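Closing a Restaurant Location: Kitchen Tips for the Final Two Weeks
Operations guidance from the Rawat Restaurant Support Office

When a restaurant location is to be closed, the kitchen remains in service until the last day of trade and must then be emptied, cleaned and returned to the landlord in the condition stated in the lease. The following tips are intended for kitchen managers. They supplement the closing checklist issued by the district office and do not replace it.

Reducing stock

Standing orders should be reviewed on the Thursday two weeks before the last service. Dry goods, paper goods and canned items are cut first. Fresh produce and dairy continue in smaller deliveries until two days before closing. The manager should print a short menu for the final week, built from what is already in the walk-in. At the Hedivau location, which closed in March, the kitchen moved from 82 menu items to 40 for its last six days of trade and sent very little to the dumpster.

Opened containers may not be transferred to another location. Sealed cases may be transferred if the receiving manager signs for them and the cold chain is logged at both ends. Frozen product that has been thawed must be used or discarded – it is not to be refrozen for transfer under any circumstances.

Cleaning the line

Fryers are drained cold. The oil is returned to the rendering container, and the vats are boiled out with the usual cleaner, rinsed twice and dried with the lids off. Hood filters go through the dish machine in small batches the night before the final service. Flat-top grills are scraped, wiped with a light coat of food-grade oil and covered.

Reach-in coolers should be switched off and propped open for a full day before they are moved. Place folded towels under the door line to catch meltwater. Gaskets are washed with warm water and mild dish soap; bleach will stiffen them and lower the resale price.

Countertops, bins and small electrical items

Stone and stone-look counters are washed with a neutral cleaner. Vinegar, lemon and descaler should be kept off them. Plastic bins are washed, dried upside down and nested by size. Chargers and adapters are collected in one place, tested and bagged with the equipment they serve. 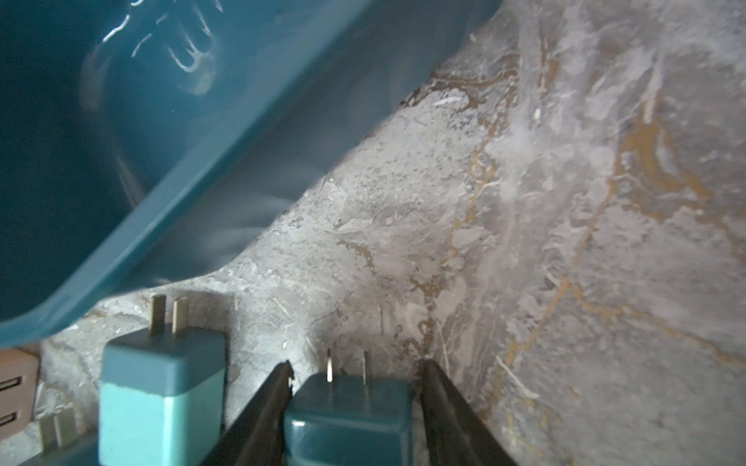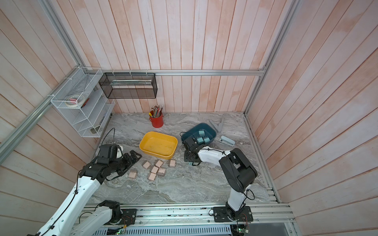
Power adapters on a marble-patterned surface.
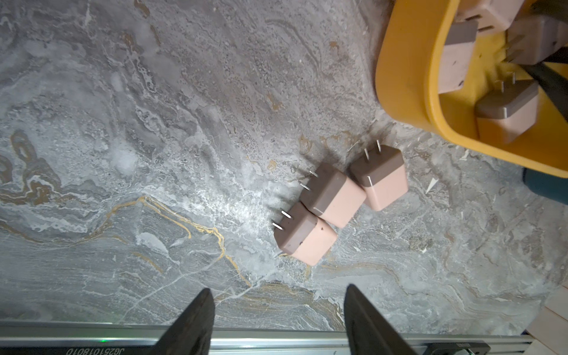
May a closing kitchen sell its small equipment directly to employees?

Small wares such as pans, cutting boards and storage bins may be sold to employees at the posted price once the district office has released the inventory list. Refrigeration, gas equipment and anything under a service contract must go through the liquidator.

Labeling and packing

Each carton is labeled on two sides with the location number, the station and the destination. Knives are wrapped in cardboard, taped and marked. Glassware goes in divided racks, not in cartons with towels. The Gundden label sheets supplied to every location hold up well in a cold truck; handwritten masking tape does not and should be reserved for items that stay in the building.

Aarti Awasthi of the district office asks that managers keep the packing list on paper as well as in the Vuka inventory system, as system access ends at midnight on the last day. One recent closing produced 231 cartons, and the paper list was the only record the drivers had at the dock.

Returning the space

The walk-through with the landlord takes place after the final pickup. The grease trap must be pumped beforehand and the receipt left on file. At one site a missing receipt led to a charge of $3,040 against the deposit. Floor drains should be flushed with hot water and their covers put back. Photographs of every wall, including those behind removed equipment, are sent to Girish Pathak in facilities by 5 p.m. on the day of the walk-through.

Keys, alarm codes and the hood inspection certificate are handed over together, and the landlord's signature is obtained for each.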